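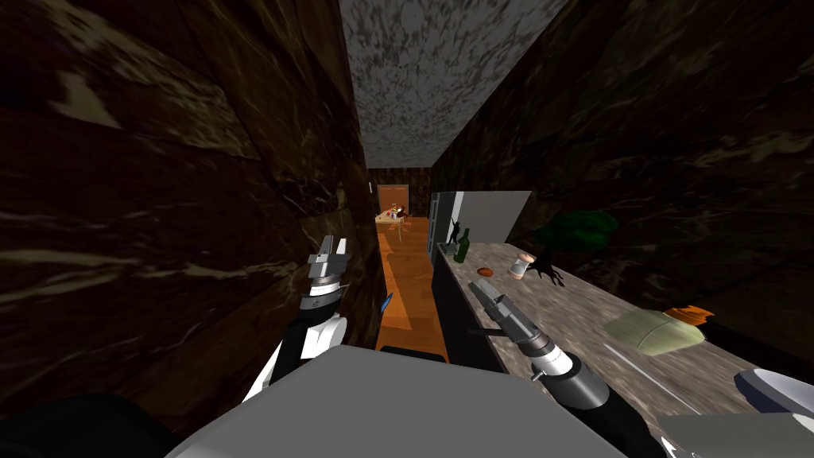
Narrow corridor with brown veined walls and a wooden floor (rendered).

Wullby Stone Words

A small, growing collection of the words people use when they try to say what a piece of stone looks like. Geologists have their terms and stone yards have their trade names, and both are written down all over the place. What we wanted was the other stuff, the things people say at the counter with a sample in their hands: "the stormy one," "like burnt cream," "it's got rivers in it." We love these phrases and we kept losing them, so we started a file.

The current release has 300 entries. Each one is a phrase, a plain gloss, and some notes on what kind of pattern the speaker meant.

Maintained by Yeshi Yilma (entries, glosses) and Uyên Cù (file format, checking, most of the arguing about commas).

What's in the folder

wullby_words.csv is the main file. Start with it.
glosses.txt has longer notes for entries that needed more than one line.
splits.csv covers phrases that two people used for clearly different patterns.
CHANGES.txt is what it sounds like.

Columns in wullby_words.csv

phrase: exactly as said or written, including spelling. If someone wrote "marbely" it stays "marbely."
gloss: our best everyday-English rewording.
feature: one of vein, ground, speckle, band, seam, patch, whole. "Ground" means the main color behind everything else. "Whole" means the phrase is about the overall look and we couldn't pin it to any one part.
tone: light, dark, mixed, or blank.
liked: yes, no, or blank. Whether the speaker sounded happy about it. This column was an afterthought and has become my favorite one! "Busy" is almost always a no. "Lively" is almost always a yes. As far as we can tell they get used for the same slabs.
source: counter, letter, or session. See below.

Where the phrases come from

The first batch was written down by Yeshi at the sample counter at Gumede, between customers, on the backs of order slips. Those are marked counter. They're the shortest and in my opinion the best ones, with people talking fast and pointing.

The letter entries were mailed in after we put a note in the Skitdale newsletter asking readers to describe a floor, wall, or windowsill they remembered from childhood. We expected a handful of replies and got a shoebox. Some are a full page on one bathroom step. We took single phrases out of them and asked before using anything.

The session entries come from two evenings in March at the Skitdale library, starting at 7:00. Everybody got the same tray of offcuts and 90 seconds per piece to write whatever came to mind. No talking until the trays moved on, then lots of talking. Across all sources 51 people gave us at least one phrase that made it in.

No names, addresses, or recordings are in the folder. A few of the letters named streets and relatives and we left all that out.

How we decide what a phrase is about
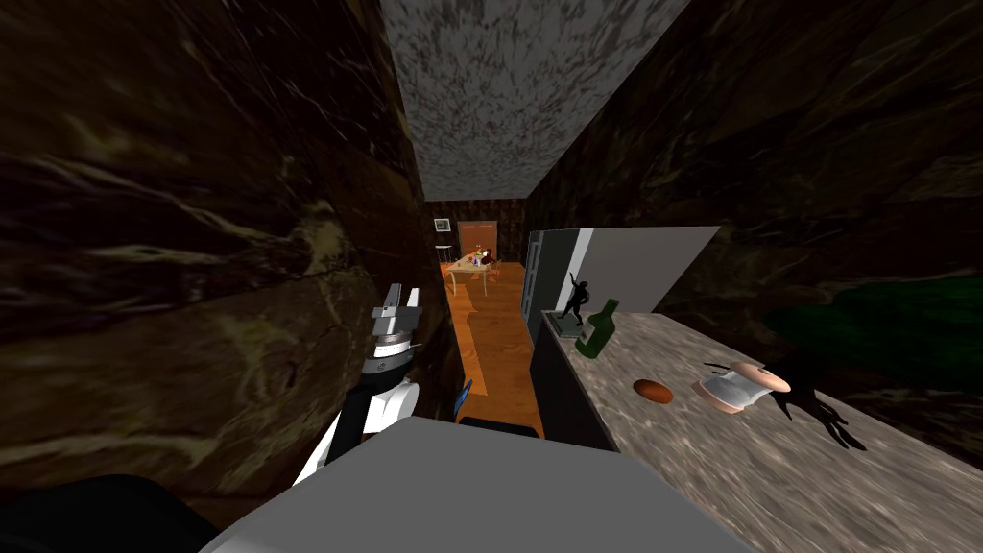 The feature column is where most of the work goes, because people don't sort a stone into parts before they open their mouths. Someone says "lightning" and they could mean the shape of one line, the brightness of it, or the feeling of the entire wall. Our rule is to ask what would have to change for the phrase to stop fitting. Take the left wall in this rendering: if you called it "muddy," that would be the deep brown and olive ground, and you could wipe out every cream line and the word would still hold. Call it "cracked ice" and you need the veins. The bright tan patch near the middle, with its branches, is what we'd tag patch, even though it's made of veining, because your eye lands on it as one thing. Uyên would tag it vein. We've gone back and forth on this for longer than is reasonable and the file currently follows the patch reading.

Seam phrases are rare, and I'd really like more. People complain about joints between slabs ("it stutters," from a letter, which I think is wonderful) but don't often have a kind word for them.

Some things we noticed

Food wins by a mile. Nearly 40 percent of the phrases mention something you can eat or drink, and gravy, fudge, oatmeal, and coffee turn up again and again. Weather is second. After that it's a long tail of fur, maps, bruises, rivers, old paper, and one "my uncle's elbow" that we have glossed as "rough, grayish, wrinkled" with low confidence.

Dark stone gets longer phrases than light stone. Maybe there's more to say about it, or maybe folks look at it longer. The tray had more dark pieces on it too, so please don't build a theory on this.

Kids (a few came to the sessions with their parents) name animals. Grown-ups hardly ever do unless it's tortoiseshell or tiger.

Using it

The file is UTF-8, comma separated, with a header row. Phrases containing commas are in double quotes. It opens fine in any spreadsheet, but watch for programs that "correct" spelling when you save.

You're welcome to use it for teaching, writing, crosswords, naming paint, anything. Stiritz has a pack of printed cards made from an earlier version, good for classrooms, and those may differ slightly from what's here. If you make something with the list, write and tell us! Credit "Wullby Stone Words" and keep this README with the file.

Limits

It's English only. Most contributors live within driving distance of each other, so local sayings are heavy in it. Several phrases came from people who were in the middle of choosing a countertop, and you can feel the stress.

A gloss is one reader's guess. For the letters in particular, we never saw the stone being described, and memory does its own polishing. Please don't use the list to identify a stone or to order one. "Burnt cream" has been said over at least three materials that have nothing to do with each other.

Sending us phrases

Write it down the way it was said. Add what you think the person meant, whether they liked it, and if the stone was in front of them or remembered. A pencil sketch of the pattern is a treat but not needed. Drop it at the Gumede counter in the tin marked WORDS, or hand it to Yeshi or Uyên.

Still to do

Merge the duplicate "thunderhead" rows.
Decide on patch versus vein (again).
Add a column for floor, wall, counter, or other, at least for the letters where we know.
Type up the rest of the shoebox.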